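The Open Office Has No Place to Eat a Sandwich

Our company moved floors two years ago, and I still can't find anywhere to have lunch. There is a place. It has a name (the Commons) and a long counter with stools bolted to the floor at a height chosen by somebody with very long shins. It has a wall of moss. What it lacks is any reason to stay in it for longer than it takes to microwave soup, and I've come to believe that was the plan.

I should say that I like offices. I have spent most of my working life in them and I write about them for a living, so this isn't the complaint of a man who'd be happier in a barn. I have toured the Brondum building, where the stairs double as seating and everyone takes the elevator. I have sat in a meeting pod at Macedo that was so well soundproofed I could hear my own collar. I go to these places hopeful. I come home with a tote bag.

What I've noticed on these tours is the order in which things get shown. First reception, always. Reception gets the stone, the good lamp and the flowers. Then the client suite, then a room with a swing in it. Desks come late and quickly, the way you'd walk a guest past the laundry. And the lunchroom, if it comes up at all, is waved at from a doorway.

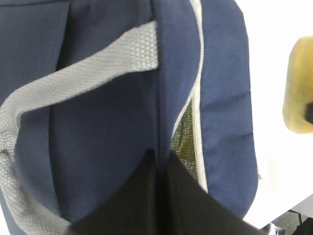 Lamisi Nyarko planned interiors for law firms before she gave it up to teach, and she told me the lunchroom is where the money goes last and comes out first. A client starts with 2000 square feet of something generous, with booths and a window. Then the server closet grows. Then a partner wants his own bathroom. By the time the carpet is ordered the lunchroom is 300 square feet, it faces a parking structure, and it has been renamed a hub. In her experience, the renaming is how you know.

I asked her whether anyone ever fought for it. She thought for a while and said a dentist had, once.

The usual defense is that people don't want to eat at the office anymore. They go out, or they order in, or they stay home three days a week and eat standing over the sink like free citizens. I've heard this from enough facilities people to suspect they have a card with it printed on. But look at what comes through the turnstiles any morning at eight thirty. Half of the building is carrying its lunch. We pack it the night before, we defend it in the shared fridge with masking tape and threats, and at noon we take it back to the desk and eat it over the keyboard with a spreadsheet open so that it looks like work. 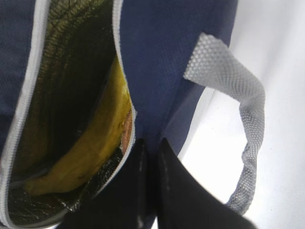 A banana, halfway through its career.

Makis Athanasiadis, who sits across from me, has eaten at his desk for so long that he schedules around it. You can't book him from twelve to twelve twenty. He isn't on a break, he'll tell you, he's just chewing. I've tried to get him down to the Commons. He went once, climbed onto a stool, found that his feet didn't reach the rail, and came back up with an expression I'd only seen on cats at the vet.

The fix isn't expensive, and that's what bothers me. The stools in the Commons are from a line called the Hedby, and I looked up the price, and they are $998 apiece. You could buy a perfectly good table for that. You could buy a table and four chairs with backs, and a second microwave, so that the line at noon wouldn't reach the moss. A chair with a back is not a radical idea. Kindergartens have them.

I'd also ask for a door. Lunchrooms lost their doors around the time that offices lost their walls, and with them went the only spot in the building where you could complain about a meeting at normal volume. Myrto Manolakis runs the floor above ours and disagrees with me on this. She says an open lunchroom brings the departments together. I've watched it for two years and what it brings together is the smell of Accounting's fish and everyone in Sales.

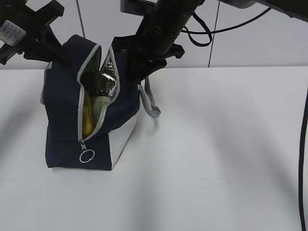
Lunch, brought from home, as usual.

There is one office I know of that got it right. Grirkwood is a small engineering outfit over a tire shop, and it has never been in a magazine. The lunchroom is the first thing you reach from the stairs, ahead of the front desk, because the plumbing was already there. It has a big ugly table and mismatched chairs, and a window that opens. When I visited, most of the staff were sitting in it at a quarter past twelve, arguing over a crossword, and nobody had brought a laptop. I asked the office manager who had designed it. She said they'd been meaning to redo it for years, and would I like some coffee.

I hope they never get the budget.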